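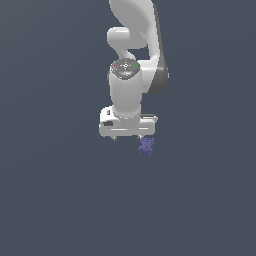
Viewer at the pause step. Fingers open, object just under the right finger.

Object spawns in the wrong place relative to gripper, stays there with nothing under it

Posted in: Simulation and Planning
Tags: frames, collision mesh, grasp planning, offsets

Zoila Villca
I am testing a grasp planner in simulation before we move it to the real cell at Davdale. The scene is deliberately minimal: one arm, one parallel-jaw gripper, one small lumpy object (the purple one), no table and no ground plane. The object is loaded from a mesh and should be centered between the open fingers when the arm reaches the pregrasp pose. Instead it ends up to the right of the centerline, below the tip of the right finger, outside the gap.

What I have checked so far:

Gravity is off for the object. It is supposed to hang in space, so that part is fine.

Inverse kinematics converges. Position error at the tool frame is below the tolerance I set.

The offset is the same on every run. I ran 100 trials with random wrist rotations, and the object is displaced by 33 mm along the gripper's own x axis each time. It turns with the wrist. It does not stay fixed in world coordinates.

The planner still reports a valid grasp. When I send the close command, the fingers meet and the contact list is empty.

Relevant part of the config:

object_pose_source: tool_frame
object_offset: [0, 0, 0.100]
mesh: omdale/lump_04.obj
mesh_scale: 0.001
collision: convex
recenter: false
settle_steps: 2000

The planner is Bite, the scene loader is the one that ships with Brasar. Is this a tool frame problem or a mesh problem? I would prefer not to add a correction constant without knowing what it corrects.

3 answers, sorted by votes

tmarsh_ctl
It is most likely the mesh origin. The offset following the wrist does not separate the two cases by itself, because you place the object relative to tool_frame. A wrong tool frame and a wrong mesh origin both give an error that rotates with the hand.

To tell them apart:

Replace the mesh with a 10 mm primitive sphere and keep the same object_pose_source and object_offset. A primitive has its origin at its center. If the sphere appears between the fingers, the tool frame is good and the mesh is bad. If the sphere also lands to the right, look at the transform from flange to tool_frame.

Then print the mesh bounds. With recenter: false the loader uses whatever origin the file was exported with. Scanned objects often keep the scanner's origin. You want the midpoint of the bounds on x. If it comes out at 33 in file units, you have found it, given your scale of 0.001.

If that is confirmed, do not just set recenter: true and move on. In the loader version I use, that flag shifts the visual mesh to its centroid but leaves the convex hull where it was, and you then get an object that looks right and cannot be touched. Rewrite the vertices in the file, subtract the midpoint, save, and delete the cached hull so it gets rebuilt. The cache is keyed on file name, so a new file name also works.

The valid grasp report is a separate matter. Bite scores candidates in the object's local frame using the point cloud you give it. If you sample that cloud from the mesh and subtract the mean first, the planner sees a centered object and the simulator has one that is not. Both are consistent internally. Pass the cloud in the same frame as the simulated body and the score should drop to what the simulation shows.

One more item: settle_steps does nothing useful here. With gravity off and no contact, 2,000 steps only costs you time per trial.

rigidbody_pete
Had something similar, fixed it by putting -0.033 in the first slot of object_offset. Works fine. Might need the other sign depending on which way your x goes.

 tmarsh_ctl
 This works for one mesh at one orientation. As soon as the object is spawned with its own rotation, the origin error rotates with the object and the constant no longer cancels it.

 rigidbody_pete
 Fair, mine was always spawned upright.

quill_n
Agree with the sphere test. Also draw the frame axes in the viewer while you do it. I would show three: flange, tool_frame and object origin. If the object's triad sits between the fingers while the geometry is off to the side, you can skip the bounds calculation and go fix the file.

Check the convex setting too. For a bumpy shape a single hull fills in all the crevices, and your finger contacts will be on surface that does not exist in the visual mesh. It will not cause the sideways offset, but it will make close grasps look better than they are. Use convex decomposition with a modest cap on the number of pieces. The slowdown for one small object is minor.

I would also add an assertion to the trial script: after the close command, fail the trial if the contact list has no entry for either finger. An empty list alongside a valid grasp should stop the run.

 Zoila Villca
 Sphere test done. The sphere is between the fingers, on the centerline. Bounds midpoint on x is 33.0 in file units, y and z are close to zero. So it is the mesh origin.

 I rewrote the vertices and saved under a new name. Visual and collision geometry now agree. Reran the 100 trials and the sideways offset is gone. The cloud was being mean-centered in my sampling helper, as tmarsh_ctl guessed. I removed that line and added the contact assertion. A few trials now fail with only one finger in contact, which looks like a real grasp quality issue, so I will open a separate thread for it.

 tmarsh_ctl
 Check the other Omdale meshes before you do. If they came from the same export, they may share the origin.

 Zoila Villca
 Two of them do. Fixing those now.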